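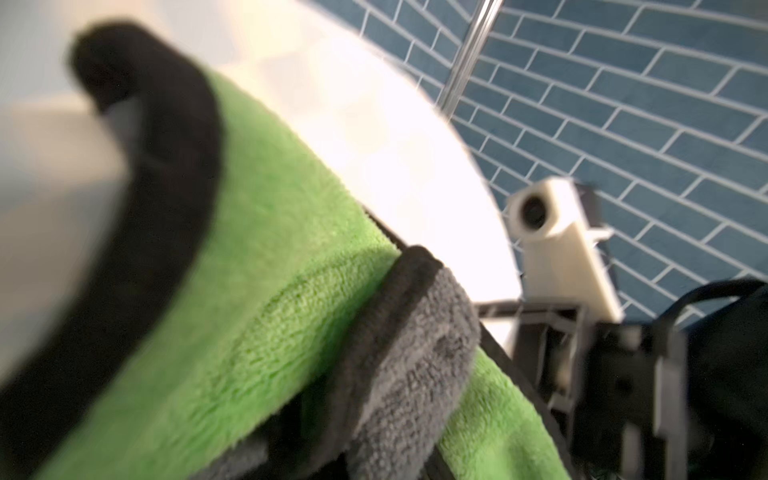 Does the Zernix wheel work with older racing games?
Most of them will see it as long as you switch it to Classic mode first. Hold the two lower buttons on the rim while you plug it in, wait for the light to turn amber, and let go.

Zernix Classic Wheel and Pedal Set

We love old racing games here, the kind where you start out with a slow used hatchback and grind your way up to something with a wing on it. The trouble is that a lot of modern wheels treat those games as an afterthought. The Zernix was built the other way around -- Classic mode came first, and the newer stuff was added later. You can feel it the moment you turn into a corner!

The rim is 11 inches across, a touch smaller than most, and it suits the quick flicks these games ask for. Turning range can be set anywhere from 180 to 687 degrees (yes, 687, that's where the stops ended up and we got fond of it). For arcade racers, keep it low. For longer endurance events, open it up and enjoy how calm the car feels on the straights.

Saved setups
There are 14 slots on board, so every car in your garage that really matters can have its own steering and brake feel. Yaqin Xia, who tuned the presets, spent most of her time on the Drarkby mountain course in Tamura Rally, and slot 2 is her setup from there. Try it on the downhill run. It's a joy.

Pedals
Two pedals, gas and brake, with a stiffer spring for the brake in the box. Swapping it needs only the small hex key that comes with the set. The pedals can be flipped in the menu if your game reads them backward, as a few of the early ones do.

In the box
Wheel base and rim
Pedal unit
Table clamp
Stiff brake spring
Hex key
USB cable

Good to know
Force feedback is off in Classic mode for games that never supported it, though the centering spring still works. The Jitow shifter plugs straight into the back of the base and is sold separately. Firmware was last updated 8/9/22 and fixes the dead spot some of you found near center -- thanks for all the detailed reports, they made it so much easier to track down. A clutch pedal is planned for October.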